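About Standeck

Standeck is a small language school with a big kitchen table. We teach Hungarian to grown-ups: people who married into it, people who moved here for work, people whose grandmother sang to them in it and who never learned what the words meant.

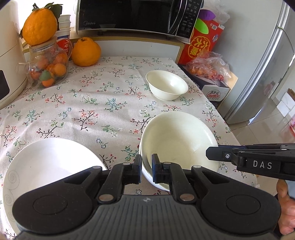 We started with a single evening class and four students, and one of those four still comes! That first winter we met in the back half of Dorottya Vörös's apartment, with a borrowed whiteboard propped on the piano and her cat walking across everyone's homework. Dorottya had been teaching in a regular high school for years and kept getting the same request from parents at the school gate – could she help them too? Not with grammar tables, they had tried those. They wanted to be able to talk to the dentist, argue about a phone bill, and follow what their own kids were saying at dinner.

So that's what she taught. The dentist lesson is still in the program, by the way, and it's still one of the favorites (the role play gets loud).

Where we are now

The school has its own rooms on the second floor of the old Somogyi building, over the shoe repair shop. There are three classrooms, a small library, and the kitchen, where a surprising amount of the learning gets done. The stairs are steep and there is no elevator, but we also teach one of every course on the ground floor next door, so please tell us when you sign up if that would be easier for you. You don't have to say why.

This year 109 people are studying with us. The youngest is 19 and the oldest is well past 80 and does more homework than anyone. We keep classes at eight people or fewer, and we'd sooner open a second group at an awkward hour than squeeze in a ninth chair. That's how we ended up with a class at 7 in the morning, which we all thought would fold in a month and which now has a waiting list.

How we teach

You will talk on the first evening. Everyone does. By the time you go home you'll be able to say who you are, where you live, and what you'd like to drink, and you'll have said it to at least five different people. It will be full of mistakes and that's fine, ours was too when we were learning our second and third languages.

Grammar comes in as you need it. Hungarian hangs a lot of endings on its words, and there is no sense pretending otherwise, but they are very regular once you get used to hearing them. We teach the "in," "on" and "at" endings with a map of the neighborhood, so you learn them along with where to buy stamps. The two ways of conjugating a verb get a whole three weeks to themselves in the second course. People groan at the start and then one evening somebody gets a whole story right without stopping, and the rest of the room claps. We love that evening.

We wrote our own course book, which we call Fillari. It began as a pile of photocopies and is now in its fourth version, with 26 chapters, an answer key that is finally correct, and recordings made by our own families and neighbors. You will hear fast talkers, mumblers, and one uncle from the countryside who never finishes a word. We kept him in on purpose, as he's the best listening practice in the book.

The people

Dorottya Vörös still teaches the beginners, by choice. She also plans the program and answers most of the first emails, so if you write to us, she's likely the one who'll write back.

Tibor Szalai takes the middle courses and the conversation groups. He came to us from local radio, and it shows: he can get anyone talking about anything. His Friday group has spent the last few months on old detective stories, reading a chapter at home and fighting over the suspects in class.

Réka Virág looks after the library and the pronunciation workshops. She's a choir singer, and her way into the long and short vowels is to have people sing them. Shy students tend to worry about this for a week and then ask when the next one is.

Abdelghani Lahlou was one of our students before he was one of our teachers. He started from zero, passed the advanced exam after five years, and now teaches the course for people who need Hungarian at work. He remembers exactly which parts were hard, and he has a notebook full of his own old mistakes that he passes around on the first night.

Ildikó Kun runs the office. Schedules, payments, lost umbrellas, letters for your employer – ask Ildikó.

The library

It's one room with a window seat, and it's open to anyone enrolled with us. At the last stocktaking there were 3332 books, comics and magazines on the shelves, most of them given to us. Children's books are on the low shelves and they are not only for children. If you're in your first year, start there! Picture books, then comics, then the short crime novels with the yellow stickers, and after that you can wander wherever you like. Books go out for four weeks and you can renew them by phone.

Once a term

At the end of each term we go away for a weekend to Ustodmont, a guesthouse in the hills with bunk beds and a wood stove. It's Hungarian from the bus ride on, with long walks, card games, and cooking in teams from recipes that only come in Hungarian (we've eaten some odd stews). It costs extra and it's never required. Families can come along, and children usually end up correcting the adults.

In December there's also the open evening, with poppy seed rolls, a book swap, and short plays written by the second-year groups. Bring anybody you like to that.

Coming to see us

You're welcome to sit in on a class before you decide. There's no charge and no test. Write or call to let us know which evening suits you, and we'll find you a group at the right level. If you already know some Hungarian, Tibor or Réka will have a chat with you over coffee for 20 minutes and suggest where to start, and you can switch groups in the first three weeks if we guessed wrong.

New beginner courses open in September and late January. The office is open on weekdays from 2 in the afternoon until 7. Ring the bell marked Standeck and come on up.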